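From: Merike Jaunzems
To: benchtop-arms list
Date: 17/06/2020
Subject: Re: Stallel two-arm kit, worth it for a teaching lab?

Hello all, and a special hello to Issa, whose message I've been meaning to get back to since the weekend.

Issa Yammine wrote:

> Has anyone on the list spent real time with the Stallel two-arm
> kit from Clirnedico? We have a bit of money to use up before July
> and I'm trying to work out whether it would suit second-year
> students. The brochure is lovely but it's a brochure. I'm mostly
> after how the grippers behave with soft or lumpy things, and
> whether the support is any good from this far away.

We've had ours on loan for 46 days now, so I can give you a fair idea, though please remember that Urmas and I are fussy about different things and he'd probably write you a more cheerful review than mine!

Setting up took us most of an afternoon, tea included. The arms went on easily enough, but the cable along each wrist wants a generous loop or it pulls when the joint turns, and the manual gives this one sentence in a section you'd never think to read. Once that was sorted we started on the tabletop exercises that come with the course booklet, which are all toy food and crockery. My favourite is the bread roll on the plate. It sounds like nothing, but the roll is an awkward shape and the plate has a bit of a rim, so the students have to think about the angle they come in at — and they argue about it, which I enjoy. 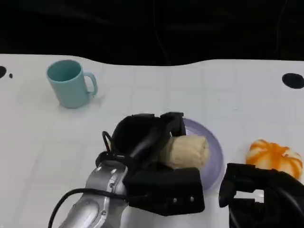 Can the two arms be bought separately?
Clirnedico will sell you a single arm, but the course booklet assumes a pair and you'd be rewriting about 300 pages of it.

Now, the grumbles. The gripper housings are bulky, bulkier than I'd pictured from the catalogue, and when both arms are working close together you spend a good while planning so they don't bump. The finger screws are tiny and I'd order spares with the kit. Valdis tried the Lalell grippers on his bench last year and found them slimmer, though he had trouble getting them to talk to anything else he owned.

Support has been very decent. I wrote three times and had a sensible reply each time, the last one with a corrected settings file attached.

If your students are patient I'd say go for it, Issa, but ask for the loan first. I'm happy to send my marked-up booklet along, scribbles and all — just let me know which address is best.

Warmly,
Merike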